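Softić Household Cable and Adapter Census

README, second release (February)

What you have downloaded is a list of every lead, charger, plug pack and adapter found in the houses, sheds and glove boxes of people who answered a notice on the board at the Softić community hall. There are 1252 rows. Of these, 854 have been matched to a device that somebody still owns. The rest are in the file under "orphan", a word we settled on after a long argument about "spare".

Files

census.csv -- one row per item
streets.csv -- collection area, coarse enough that your neighbours can't look up your shame
notes.txt -- remarks from contributors, lightly edited for swearing

Columns in census.csv

item_id: a number. It means nothing. Please stop asking.
end_a, end_b: connector types. Which end is A was left to the contributor, so sort before you compare.
length_cm: measured straight. Anything over 200 was recorded as 200, the tape having run out of tape.
colour: black, white, grey, or "was white".
found_in: drawer, tub, shed, ute, other. Ice cream containers count as tub.
kept_because: free text, and the best column in the set.

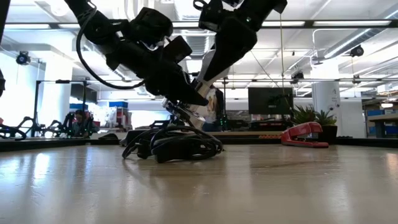
Teodora Nikolovski did the coding of kept_because, and her categories are in the last column. "Might need it" swamps everything else. "Came with the printer" is a distant second, and very few of those contributors could produce a printer. She also kept "sentimental" apart from "Dad's", which I thought was fussy until I read them.

Known problems

The Stalell sheet was typed up from handwriting, and I can't promise that every "mini" isn't a "micro". Sheds are underrepresented. One household on the Grusunard side put in the same extension lead twice under different colours, and both rows have been left in pending a confession.

Older phone chargers were logged by brand in the first release and by connector in this one, so don't join the two files unless you enjoy that sort of arvo.

Use

Do what you like with it, with credit to the census. Corrections go to Arben Trajkovski, who would also like his laptop charger back.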